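8 Jun 2022
By the Flastholm Reading Group

4.2 Letter names and letter sounds

Parents in the Flastholm sample were confident that their children knew the alphabet. The children were confident too, mostly because they could sing it. Of 339 preschoolers, 40 could name a letter shown out of order as quickly as one shown in sequence. The rest went back to the start and sang — some of them under their breath, out of politeness.
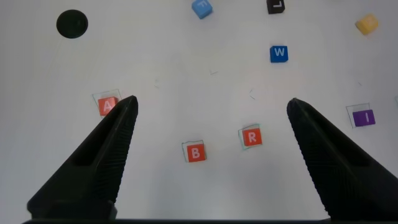
Figure 3. Small lettered blocks on a white tabletop, including an orange-red one marked "A".

Letter sounds were harder still. We scored 1,557 responses, leaving out those in which the child answered with the name of a pet. The letter A did well everywhere, as it had in the November pilot. W did badly, and we have some sympathy: its name gives no hint of its sound and takes three syllables to do so.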